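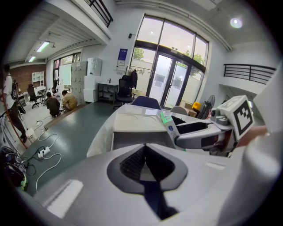
4. RESULTADOS: LA TAPA, LA MESA Y EL ORDEN DE LAS COSAS PEQUEÑAS

Noviembre
Por el equipo de Kekerari

Empezamos este apartado por la tapa, que en los trabajos previos sobre empaquetado doméstico apenas recibe una línea y que en nuestros registros resultó ser una de las piezas más interesantes de toda la tarea. En la Figura 1 se ve una tapa blanca de cartón, con un trazo gris curvo muy tenue, tendida sobre la mesa. Una tapa en esa posición ocupa sitio, y ese sitio se convierte enseguida en algo útil: en ella se apoyan cosas, contra ella se alinean otras, y su borde sirve de referencia para decidir qué está "dentro" de la tarea y qué ha quedado fuera. De las 1719 secuencias de guardado que forman el corpus Fetero, más de 40 de cada cien incluyen algún momento en que la tapa hace de bandeja. ¡No lo esperábamos en absoluto!

La mesa condiciona mucho lo anterior. En las sesiones de Mivmont se trabajó sobre un tablero claro y alargado, bastante más largo que el alcance de una persona sentada, con sillas azul marino y grises repartidas por su contorno y un gran ventanal al fondo. Una superficie larga invita a extenderse. Los participantes, nueve en total, tendían a abrir un frente amplio de objetos al principio y a recogerlo poco a poco hacia el cuerpo, de modo que la caja acababa casi siempre junto al borde. Llamamos a este recorrido "repliegue" y lo codificamos con la escala Darko, que asigna a cada objeto una de tres zonas: alcance inmediato, alcance con el brazo estirado y reserva. La zona de reserva se fijó en todo lo que quedaba a más distancia que las otras dos, y es la que más variación muestra entre personas.

Conviene añadir algo sobre la luz. El ventanal la da en abundancia y sobre una mesa brillante produce reflejos que, según varios participantes, les llevaban a girar la caja antes de abrirla. No habíamos previsto una variable para ese giro, y la incorporamos a mitad de la codificación — con el consiguiente repaso de todo lo ya anotado, que hicimos de buena gana porque el fenómeno lo merecía.

El segundo patrón aparece con la caja abierta. Cuando la tapa queda levantada e inclinada hacia atrás (Figura 2), deja de ser bandeja y pasa a funcionar como respaldo: delimita el fondo del espacio de trabajo y concentra la atención en la parte delantera de la caja. Los artículos pequeños, como el envase verde y blanco de esa misma figura, se manejan entonces muy cerca del borde frontal.

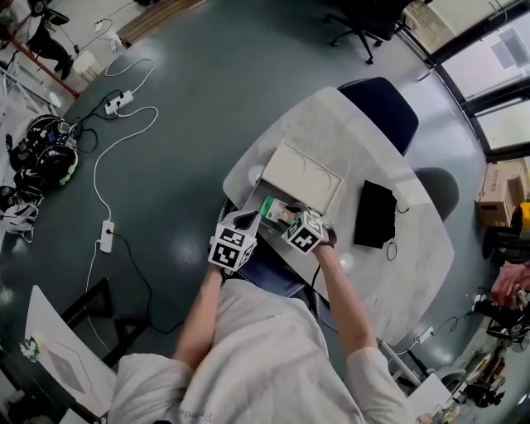
Esa preferencia por el borde frontal se mantuvo con independencia del orden en que se presentaran los artículos, y nos parece el resultado más bonito del estudio. Introducir una pieza pequeña por delante obliga a decidir pronto qué lugar le corresponde al resto, y las personas lo resolvían con una soltura admirable: tanteaban, retiraban, volvían a colocar. En la codificación distinguimos el tanteo (la pieza toca la caja y vuelve a salir) de la colocación firme (la pieza queda en la caja hasta el cierre). El tanteo era frecuente con piezas rígidas y casi desaparecía con las blandas.

Las fundas de tela merecen un comentario aparte. Una funda no tiene una cara evidente, admite dobleces y suele llevar cordones que cuelgan, de manera que los participantes la dejaban a un lado, a menudo a la derecha de la caja, y volvían a ella al final. Interpretamos esa espera como una forma de reservar el material flexible para rellenar lo que quede libre, una estrategia conocida por cualquiera que haya hecho una maleta y que aquí aparece a escala muy reducida.

El entorno más amplio también cuenta, aunque de forma menos directa. La sala tiene uso compartido: hay cajas de cartón en el suelo, un perchero, cables, sillas de oficina con ruedas. Optamos por no despejarla. Un espacio vaciado para el estudio habría dado registros más limpios y un empaquetado menos parecido al de cualquier día, y la diferencia nos habría costado cara en el apartado siguiente, dedicado al cierre y a los errores de encaje.

Comentarios (3)

Lectora de embalajes: Lo de la tapa como bandeja me ha encantado, lo hago siempre con los tornillos de los muebles. ¿Habéis mirado si cambia con cajas de tapa corredera?

Anónimo: Echo en falta la tabla por participante. Con nueve personas, una sola que use mucho la tapa mueve bastante el porcentaje.

Kekerari (respuesta): La tabla va en el anexo, ordenada por sesión. Cajas de tapa corredera todavía no hemos probado, pero nos apetece muchísimo — queda apuntado.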